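# Clomville group cuts robot training demos by letting the arm say when it is unsure

A research group in Clomville reported in February that a robot trained on 200 demonstrations can sort and place small toy blocks as reliably as one trained on 376, provided that part of the smaller set is recorded at the moments when the robot itself is least certain what to do next.

The method is called Litura. Octavio Marulanda and Conceição Peixoto developed it over the past year and described it in a short report the group circulated to partner labs. The code has gone to two of those labs so far, with a wider release planned once the setup notes are finished.

Most training sets for this kind of work are recorded in one go. A person steers the arm through the task many times and a policy is trained on the result. If the policy fails, more demonstrations are added, usually of the whole task from start to finish. Marulanda said much of that extra recording repeats motions the robot already handles well, such as the long reach across the table.

Litura starts with a smaller batch of full demonstrations. A first policy is trained on it and set to work. At each step the software samples several possible next motions and measures how far apart they are. When the spread passes a set limit, the arm stops, and a person takes over for a few seconds until the block is in hand or back on the table. Only that short piece is saved. The policy is then retrained on everything collected so far and the process is repeated.

In practice the stops cluster in the last stretch before a grasp, with the fingers open and the block between or just ahead of them.

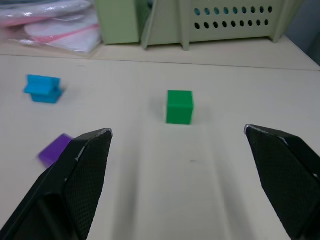
Knut Grube asked at the group's open session whether the robot was really learning the grasp or only learning to stop less often, and he wanted the limit held fixed across all rounds before he would trust the comparison. The group reran the final rounds with a fixed limit. Peixoto said the success rate moved slightly but the ranking of the methods stayed the same.

The comparison set of 376 demonstrations was recorded the usual way, all of them complete runs. The Litura set held 200 recordings, a mix of complete runs and short corrections. Both were used to train the same network with the same settings, and both policies were tested on the same 13 block layouts. Several of the layouts put blocks close together, where a finger can knock a neighbor before it reaches its target.

Tests covered one-arm picks and a two-arm version of the task, in which either arm may go for a block. The two-arm version turned out to be harder to measure - a high spread can mean the policy doesn't know how to grasp, or only that it hasn't settled on which arm should go.
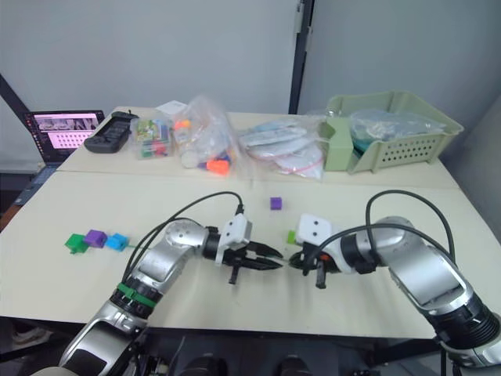 To deal with this, the group now scores the spread for each arm separately and adds a term for the choice of arm. A stop is called only when the arm that has been chosen is uncertain about its own motion. With the first version of the score, operators were called in too often and recorded corrections that added little.

The report lists some limits. All objects were rigid blocks, and the lighting did not change much between sessions. The limit for stopping was picked by hand, and a poor choice costs time in either direction. The method also needs a person on call while the robot runs, so the hours saved in recording are partly spent on waiting. It took 6 rounds of retraining to reach the reported result.

A lab in Lunduston plans to repeat the two-arm tests with soft objects. Marulanda said the Clomville group will next try to set the stopping limit automatically from the first batch of demonstrations.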